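Rustad fourth after first day at Jevside

2023-09-24

Edvin Rustad ended the opening day at Jevside in fourth place on the combined times, with the Zelleo team happy with his pace on used tires but still looking for more grip in the slow corners.

The Norwegian rider did most of his running in the afternoon, when the wind dropped and the track got quicker. He had spent the morning comparing two rear shock settings and came back to the softer one before lunch. His best lap was 0.206 seconds off the fastest time, set by Hawi Lencho on the Skito.
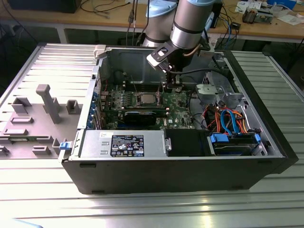
Rustad lost a few minutes early in the second session when he ran wide at Turn 6 and rode through the gravel. He stayed on the bike and brought it back to the pits, where the crew cleaned the radiator and changed the front tire.

"The bike turns well in the fast part, and that was our problem in August," Rustad said. "In the last two corners I'm still waiting too long to open the throttle. We have an idea for tomorrow."

Lencho was quickest in both sessions. She completed 40 laps over the day, more than any other rider in the class, and did her best time on a medium rear tire with race distance already on it. Skito has brought a new swingarm to this round — the first big change to the bike since the summer break — and she used it all day.

"It moves less when I brake," Lencho said. "I didn't want to go back to the old one, so we didn't."

The Habte team had a harder time. Both of its riders finished outside the top ten, and one of them missed the last part of the afternoon with a clutch problem.
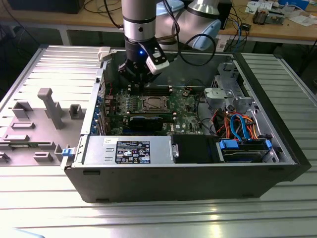 Qualifying and race

The third practice session starts at 9:15 a.m., followed by qualifying at 1:30 p.m. The top ten on combined times go straight to the second part of qualifying. Cooler air is forecast for the morning, and several teams plan to try the soft front tire.

The race will be run over 22 laps. Grandstand seats are sold out, but 1,000 general admission tickets for the hill at Turn 3 will be sold at the main gate from 8 a.m.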